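## 4. Your first week with the sorting cell

Welcome to the part of the guide where you get to use the thing! If you packed game boxes by hand on the old Bonadley line, most of this will feel familiar, and your eye for a bad piece is still what keeps the line honest. The gripper takes over the small repeated picks - the ones that left so many of us with sore thumbs by February - and you move to setting up, checking and deciding.

Work through these steps in the simulator first. Wayne Carrier, who leads training at our Kasteslow plant, asks every packer to finish 100 practice picks before going near the real cell, and please don't feel rushed getting there.

1. Sign in at the Surnis panel with your own badge number, so your practice picks are saved under your name.
2. Choose **Practice > Small parts > Dice**.
3. Set the finger opening to 4 on the dial. You can fine-tune it later, once you have a feel for how the fingers close.
4. Bring the gripper in slowly and stop short of the piece. Look at the gap between the fingertips and take your time - there is no clock running in practice mode.
5. If the die sits off to one side, press **Nudge** until the gap lines up with it, then press **Close**.
6. Log the pick as good, poor or missed. Poor picks are worth logging too, and Wayne reads them. 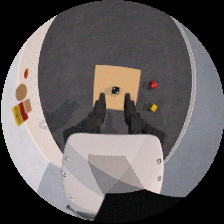

*Fig. 17. Practice view, fingers open, with the black die on the tan board.*

> **Note:** Shadows in the simulator can look a lot like parts when you're new to it. Go by the color and the edges of the die, and switch to the second view if you're in doubt.

> **Caution:** On the real cell, never reach past the yellow line while the Biwott lamp is green. Press **Hold**, wait for amber, and then clear the piece.

Once your practice picks are logged, ask your shift lead to unlock section 5. You'll do your first live tray together, and you can call a stop whenever you like - packers have the same stop rights as the technicians.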